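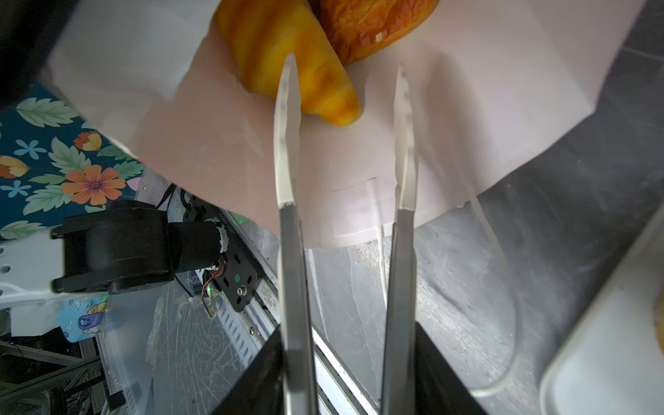 Bread, with a croissant-like roll on the left.

Skokham and Bielecka Twinning Association
Minutes of the August meeting, upstairs room, Wednesday

Present: enough. Apologies were received from the usual people and, by text message during item 3, from someone who had been present for items 1 and 2.

1. Minutes of the last meeting
Agreed as a true record, apart from the word "lively" under Any Other Business. The members concerned asked for "frank". Changed to "frank".

2. Matters arising
The twinning sign on the Bielecka road is still facing the hedge. The council says it was put up as per the drawing. We have asked to see the drawing. The council has asked us to ask in writing, and we have pointed out that we did.

The phrase books have come. They are for the wrong language, but the shop will take them back if the seals are unbroken. Members who have broken the seals are asked to own up to the secretary.

3. Coach for the October visit
Sasto Coaches has quoted for a 54-seater with a toilet, or a smaller vehicle with what the quote calls "regular stops". After a long talk, in which several people told the meeting more than it needed to know, the 54-seater was chosen.

Sasto wants the deposit by the end of the month. It was asked whether we could fill the seats. The list so far was passed round and came back shorter, one couple having spotted the other couple's names. The secretary will put a notice in the library and another in the chip shop, which is where people read notices.

Departure is fixed for 4 in the morning. A proposal to leave at a decent hour was lost, the ferry having its own views. Members are responsible for waking themselves up. The coach will not go round knocking, whatever happened last time.

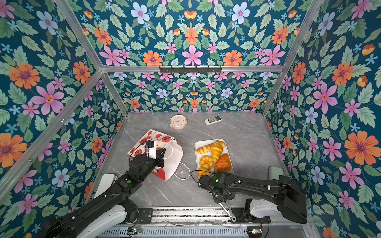 Alarm clock and remote control, with floral wallpaper behind.

4. Insurance
The Jusance policy runs out before we come back – by one day. Jusance will extend it for a fee, or we could come back sooner. It was felt that our hosts might be hurt by the second option, although one member thought they might bear up. Fee to be paid.

5. Money
We have £3000, all of it promised to something. The grant form asks us to show "measurable friendship outcomes". Suggestions were invited. The number of Christmas cards was put forward and, in the absence of anything better, adopted.

6. Gifts for our hosts
Last year both towns gave each other a clock. The clock we received has been hung in the library, where it runs slow, and we hear that ours does much the same over there. It was agreed to avoid clocks. Also ruled out: anything breakable, anything with our old crest on it, and chutney.

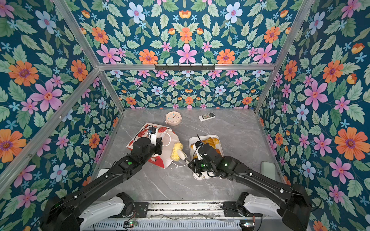
Tea towels were then proposed, opposed as dull, and carried by 2 votes. The design is to show the market cross from its better side. A sample will be brought to the next meeting, and members are asked to remember that approving a sample does not mean taking it home.

7. Hosting
More beds are needed for the return visit in spring. Families who have hosted before spoke warmly of it, and most said it was somebody else's turn. A form will go round. The question "Do you have a dog?" is to be changed to "What is your dog like?" after the events of last year.

8. Any other business
The choir has offered to sing at the farewell supper. Accepted with thanks. The choir has asked for a full half hour. Deferred.

A member wished to know why we are twinned with Bielecka in the first place. Older members gave three separate accounts, one involving a lost football team. The secretary will look in the box file, if it can be found.

9. Next meeting
Same room, same day of the week, unless the yoga class gets there first. The meeting closed when the lights were switched off from downstairs.

Contact: the Secretary, Skokham and Bielecka Twinning Association, c/o Skokham Library | © Skokham and Bielecka Twinning Association | Back to top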